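Pivura 桌面机械臂作业规范套装 使用评测

分类:工具与配件 / 机器人周边
购买渠道:Skernville 器材店网店
价格:174元,不含运费

这套东西我是八月买的,用到现在写一篇完整的评测。店里的页面只有一张封面和两行介绍,下单之前我也没搜到别人写的使用感受,所以尽量写细一点。

先说它是什么。Pivura 这套规范是给小型桌面机械臂用的,适合工作室、学校实验室和几个人合用的维修台。盒子里有一本规范手册,一叠塑封检查卡,一卷地面和桌面用的标识胶带,一包可以写字的扎带标签。没有任何电子部件,也不带软件。手册一共67条,分4章:工位、末端执行器、手持工具与夹具、记录。每条只有两三句话,后面跟一个“检查方法”。

它跟工业上那些正式标准没有关系,也不能拿来代替。手册第一页写明了,适用范围是低负载桌面设备,有围栏的工业单元请按当地法规和设备厂家的要求来。这一点写得很清楚,我给加分。有些同类小册子一上来就引用一堆标准编号,翻到后面一条都没对应上。

我这边的使用环境:一间铺地毯的房间,几张木桌,平时焊板子、打印件后处理、装夹爪都在一起做。合用工位的有两个人,所以规矩写在纸上比口头说有用。

第一章 工位

这一章最厚,也最实用。核心要求是把桌面分成运动区和静置区,用胶带贴出来。运动区按机械臂实际会走到的范围画,还要把夹着工具时多出来的长度算进去。很多人画区只量到夹爪指尖,手册专门有一条讲这个,要求夹着最长的那件工具,断电状态下用手慢慢带一圈,再往外放一个手掌的宽度。我按这个方法重画了一次,比原来大了不少,桌边放东西的地方少了一截。

关于发热工具,手册的要求是使能之前电烙铁必须归架,电源线走桌子后侧,不得横跨运动区。检查方法是站在急停按钮的位置,看得见整根线才算合格。这条执行起来比想象中麻烦,焊台和机械臂共用一张桌子的话,每次切换都要理一遍线。手册给的替代做法是把焊接和机械臂作业排在不同时段,中间用一张检查卡交接。我们试下来,排时段比理线省事。

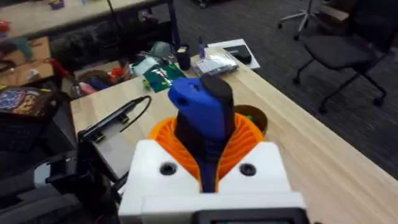 线缆之后是小件收纳。螺丝、针座、拆下来的小零件一律进有格子的盒子或者封口袋,不许散放在运动区内。理由手册里没写,我自己的经验是,小零件滚到底座旁边,轻则找半天,重则卡进关节缝里。盒子和袋子放在静置区,标签朝人站的一侧。配的扎带标签在这里刚好能用,油性笔写上去不会蹭掉,但是酒精一擦就没了,打算长期用的话写完要贴一层透明胶带。

电路板单独有一条:裸板不与金属工具同放,通电调试中的裸板不得处于运动区。我觉得应该再补一句关于垫子的要求。木桌面本身问题不大,可要是下面压着剪下来的引脚,照样会短路。手册没提,我在检查卡背面自己加了一行。

液体的规定很短,喷瓶、水杯、胶水瓶都归到静置区,瓶盖拧紧。检查卡上这一项和收纳盒并在同一行,我建议分开,因为打勾的时候很容易只看一半。

椅子和过道也写进去了。带轮子的椅子在机械臂运行时要离开桌边,人站着看。这条我一开始觉得多余,后来想了想,坐着的时候脸的高度和夹爪差不多,还是照做了。地毯上贴胶带是个问题,套装里的胶带在硬地面上很牢,在地毯上两天就翘边。Skernville 的客服回复说地毯要另买一种布基的,不在套装里。这个应该写在商品页上。

第二章 末端执行器

这一章讲夹爪,篇幅不多,但内容比较少见。市面上大部分安全小册子默认夹爪是金属平行爪,打印的柔性指几乎不提。Pivura 把鳍条式的柔性手指单独列出来,检查项目有下面这些:

每班开始前逐根看肋条,有裂纹、发白、层间分离的停用。
手指根部的固定螺钉用手动螺丝刀复紧,不用电动工具。
空载开合若干次,听有没有摩擦声。
夹持件取下后,手指应当自行回到原来的形状,回不去的换新。

第二项很多人会忽略。打印外壳上的螺钉孔受力久了会松,用电动螺丝刀一打又容易滑牙,手动慢慢来是对的。第四项没有给出数值标准,“回到原来的形状”靠肉眼判断,两个人看同一根手指,结论有可能不一样。我的办法是新手指装上时在纸上描一圈轮廓,以后对着这张纸看,超出线宽就换。如果手册出新版,希望能附一张这样的模板。

夹持工具的要求写得比较严格。带手柄的工具,夹持位置要在手柄上,重心尽量落在手指之间;首次夹持新工具,先在低处试,手指下方不能有手,也不能有不想被砸的东西。试夹的时候一个人管急停,另一个人看工具,不许一个人同时做这两件事。一个人干活的时候怎么办?手册的说法是暂缓试夹。对单人工作室来说这条偏硬,但我没有想到更好的替代办法。

柔性手指夹东西有一定的退让,好处是不容易夹坏,坏处是姿态会慢慢偏。手册建议每做完一轮停下来看一次工具有没有转动,偏了就重新夹,不要靠程序补偿。我赞成。补偿量加来加去,最后没人说得清工具到底朝哪儿。

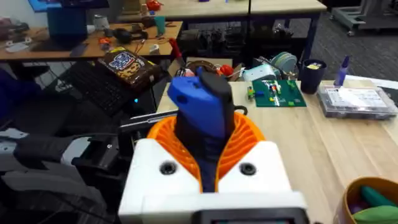

本页最后修改:11月9日

改动说明:补充了第三章关于钻孔的内容,调整了评分,修正了一处关于标签的说法。

接着说背景设备的管理。手册把“与本次作业无关的设备”单独列了一类,包括键盘、显示器、耳机和各种充电器。要求是控制键盘放在伸手能够到的地方,上面不得压东西。第一次读到的时候我笑了一下,但确实见过键盘上放了盒子、程序误触发的事。检查卡上这一项放在使能前最后一步,位置安排得合理。

指示灯也有规定。凡是和机械臂供电有关的指示灯,要在操作位置直接看得见,看不见的要加标签说明这盏灯代表什么。我们给几个灯贴了标签,写的是“亮=有电”。有一位同事提了意见,说应该写明是控制电还是动力电。他说得对,后来改了。

第三章 手持工具与夹具

第三章是我买这套东西的主要原因。桌面机械臂配手持电钻、配打印夹具这种用法越来越多,可参考的规矩很少。Mokgethi 那边出过一份免费的单页指南,我之前一直在用,内容偏简略,钻孔只有一行“固定工件”。Pivura 在这方面写得详细得多。

夹具部分的要点:工件放进夹具以后,用手推四个方向,能推动就不能开钻。打印夹具的侧壁要高到能挡住工件滑出。夹具自己也要固定,放在桌上靠重量压着不算固定。螺钉头露在外面的话,要确认钻头的行程碰不到它。最后这条特别值得抄下来,钻头碰到夹具螺钉,细钻头基本当场就断。

钻头部分的要点:细钻头从夹头里伸出的长度越短越好,够用就行。进给前先让钻尖对准位置停住,确认以后再转。钻带肋条或者沟槽的零件时,钻尖容易顺着斜面滑走,手册要求先做定位点,或者选在槽底下钻。塑料件转速要低,中途多退几次屑。退屑的时候等钻头停稳再清,用刷子,不用手指,也不用嘴吹。

手册里关于钻头材料和转速的表我觉得做得一般,只分了金属、木材、塑料三类。打印件内部有填充,钻穿外壳以后阻力会突然变小,跟实心塑料完全不同。表里没有这一行,我是自己拿废件试出来的,试的结果写在了记录表上。

个人防护方面,护目镜是必戴,手套在旋转工具旁边明确禁止。长头发、挂绳、宽袖口都有说明。这些都是常规内容,没什么可挑的。唯一的意见是把“护目镜”放在了检查卡的背面,应该挪到正面第一行。

工作台上暂时不用的打印件,手册允许留在桌上,但要离开钻头下方和机械臂的行程,并且平放,不许立着。圆形的零件尤其要平放。软包、笔袋、工具筒这类东西靠桌子远侧放成一排,操作者这一侧留空。我们照着改了布置之后,拿东西要多走半步,不过视线确实比以前好。

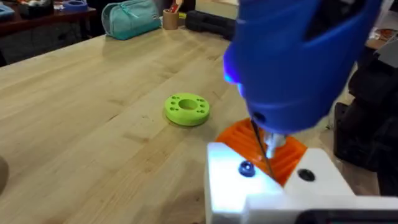

第四章 记录

记录这一章最薄,也是我最不满意的部分。附的记录表每次作业一页,要填日期、操作者、工具、夹具编号、异常情况、手指更换情况。问题在于格子太小,“异常情况”只有一行,稍微写多一点就要写到背面,背面又没有画线。

另外,表格没有给视频或者照片编号留位置。现在做机械臂的,手腕上带个小相机很常见,出了问题第一件事就是翻画面。纸质记录和画面对不上,查起来非常费劲。我在表头旁边加了一栏,填文件编号,用下来够了。

手册对“什么算异常”有一份清单,包括工具在手指里转动、夹具移位、钻头发出尖叫声、急停被按下、有人进入运动区。清单本身没问题,但是“有人进入运动区”要不要每次都写,标准不明确。伸手拿一下零件算不算?按字面是算的。我们写了一个星期,发现大部分记录都是这一类,把真正要看的埋住了。后来改成:断电状态下进入不记,使能状态下进入必须记,并且当次作业停止。这个改法和手册字面不一致,买来自己用的可以参考,要是交给学校或者单位检查,最好先问清楚。

和 Mokgethi 单页指南的比较

免费的那份适合只有一台小臂、只做抓放的人,一页纸贴在墙上就行。涉及旋转工具、发热工具,或者两个人以上合用的,建议用 Pivura 这套。两份规范在急停位置上有一处冲突:Mokgethi 要求急停固定在桌面右前角,Pivura 要求放在操作者惯用手的反侧,理由是惯用手多半拿着东西。我选后者。左撇子和右撇子合用一张桌子的话,两份都没给出办法。

也问过 Plornance 的人,他们培训用的是自己编的版本,不对外卖,没法比较。

材料和做工

检查卡塑封厚实,四角是圆的,不扎手。卡上打勾要用白板笔,普通圆珠笔写不上。手册是骑马钉装订,摊开放在桌上会自己合起来,需要拿东西压住,做成线圈装会好用很多。封面是哑光的,沾上助焊剂擦得掉。字号偏小,站着看桌上的手册有点吃力,检查卡的字号没问题。

胶带宽度合适,黄色和黑色各半卷,贴木桌面撕下来没有留胶。在涂过漆的桌腿上没试过。

中文翻译整体通顺,有几处术语前后不统一,“使能”和“上电”混着用。这两个词在机械臂上是两回事,新手照着读会误解。我在自己那本上全部用铅笔改过了,改动最多的是第二章。

评分(满分五分)

工位一章:四分半
末端执行器一章:四分
手持工具与夹具一章:四分,原来打的是四分半,扣的是转速表
记录一章:两分半
印刷和附件:三分半

适合的人:桌面机械臂和手工作业混在一起的小工作室,带学生做项目的老师,需要把口头规矩落到纸面上的人。

不太适合的人:已经有成文制度的单位,完全不用旋转工具的人,房间全是地毯又不想另外买胶带的人。

购买提示:检查卡可以单买补充装,手册不能单买。记录表在包装里只有一本,用完可以自己复印,版权页上写了允许购买者内部复印。标签建议一次多买一包,我这包已经见底了,店里目前显示缺货。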